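Suction or two-finger gripper for a mixed bin?
Asked by Marta Hordiienko, 2/20/19

Hi everyone! I've been reading here for a long while and finally have something to ask. We have a KUKA arm picking odds and ends out of a gray bin: clamps, a marker, a wooden fork, binder clips, that sort of thing. I have two grippers on loan until the end of the month and can only keep one. The first is a Bosunura suction head with a single soft cup, and the second is a Soliman two-finger parallel gripper that opens to 90 mm.

I gave each of them the same afternoon of picks. Suction was lovely on anything with a smooth side and hopeless on the spring clamps. The fingers managed the clamps fine, but they kept bumping the wall whenever something had slid up close to it, and then the arm stops and I have to walk over and clear it on the pendant (my shoes are getting a workout).
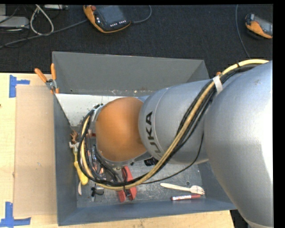 My other worry is the cables. I'd have to run either an air line or another signal cable along the arm, and the bundle is already thick enough that I wince when the wrist turns far over. Has anyone lived with one of these for a while? Which would you keep?

Rachid Morsy
Fingers. Suction on clamps is a waste of your time. Get longer fingertips and you're done.

Magdy Radwan
Hello Marta, and welcome! I went through much the same thing in November with a Trinico arm that's a good bit smaller than yours, so take what follows with a pinch of salt.

I'd keep the two-finger one as well, but I don't think longer tips alone will cure the wall trouble. What helped me was making the tips thinner. The ones that came with mine were 14 mm thick, and I had a pair cut down to 6 mm with a little bevel on the outside, so they could slide in between the part and the wall. They do flex a bit on heavy pieces. I slowed the last stretch of the approach and that mostly settled it down. It also helps to tilt the wrist so the gripper leans away from the nearest wall, though your sloped sides may give you more room than my straight ones did.

For the fork and the marker, close across the narrow way and come down until the tips just touch the floor of the bin. If your controller lets you make the arm a little springy in the up and down direction, turn that on for this part!

About the cables: leave more slack at the wrist than looks tidy, then jog the last joint slowly to both ends of its travel and watch the loop the whole time before you strap anything. I strapped mine first and pulled a connector loose, and that cost me a morning and a fair amount of coffee.

Abdelilah Metwally
I agree with Magdy on the thin tips. One thing to add, Marta: ask the people at Dirard whether they still sell the combined head, with a cup that slides out between the fingers. I tried one for a week and liked it very much, but it's heavy and it needs both the air line and the signal cable, so it may be the last thing you want on that wrist.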